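December 3, 2020

Patching cell, Bronar bench. Notes on the finger change and the re-teach afterwards. The cell had been sitting since the Sukstead people finished with it, and the pads on the gripper were due before anything else got done.
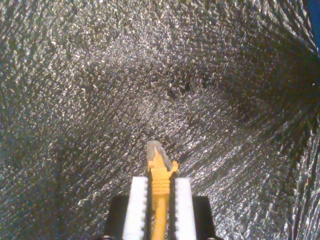
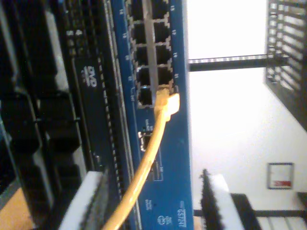
Page last changed: December 3, 2020, after the second run

**Finger pads**

Old pads came off easily. The teeth were worn smooth in the lower half, where the cable jacket sits, and still sharp near the top. That fits with what we had been getting: cable held fine when lifted, then slid down through the pads as soon as the plug met any resistance. New pair is from the Zikinby batch, white, same tooth pitch. Cleaned the jaw faces with alcohol before fitting. Screws done up by hand, then nipped with the short key. Do not use the long key on these, the thread in the left jaw is already tired.

Checked the gap with the jaws fully closed. Pads meet evenly along the teeth now. The old pair touched at the top first.

**Grip position**

Taught the grip on the jacket just under the boot, plug pointing straight out. Tried gripping on the boot itself first and gave up. The ridges on the boot don't sit in the teeth the same way twice, and the plug ends up leaning. On the jacket it comes up in line with the middle of the gripper and stays there.

The latch side matters. The latch protector sticks out to one side, and if the cable is picked up turned round, the plug will not go in whatever the wrist does. I have put a line in the pick routine that stops and asks for the cable to be turned. Lu did this automatically on the old version. Ours does not, so read the prompt.

**Switch**

The GS724T is still mounted on its side, so the port block is two columns and the numbers read sideways. The port table in the program was written for a switch lying flat. I swapped rows and columns in the table and left the old one in the file, commented out. If the switch ever gets turned back, use the old one.

Target for these runs was the lowest port in the right-hand column. It is the awkward one, with the SFP slot just below the block, and the cable has to hang down across the faceplate afterwards. If that port works the ones higher up should be easier, but I haven't taught them yet.

**Settings as left**

- Grip force: 700
- Force limit on insertion: 700 (same units as grip, the controller's own, not newtons)
- Retries before stop: 2
- Cycle counter when pads were changed: 1,884

Grip force was lower before. With the worn pads raising it only made the jacket slip in jerks, so I had put it back down. With the new teeth the higher figure holds and does not mark the jacket.

First run stopped on the force limit, plug slightly high. Moved the taught point down a touch and ran it again. Second run went in and latched. Pulled on the cable by hand to make sure.

**Still to do**

- Teach the remaining ports in the right column, then the left
- Run with a stiffer cable, this one is fairly thick but bends well
- Order pads, the set now on the gripper was the last in the drawer
- Look at the thread in the left jaw in January when the gripper comes off for cleaning anyway
- Copy the new port table to the other controller

Left the arm parked at home position, air off, program saved under the Bronar name with the old one beside it.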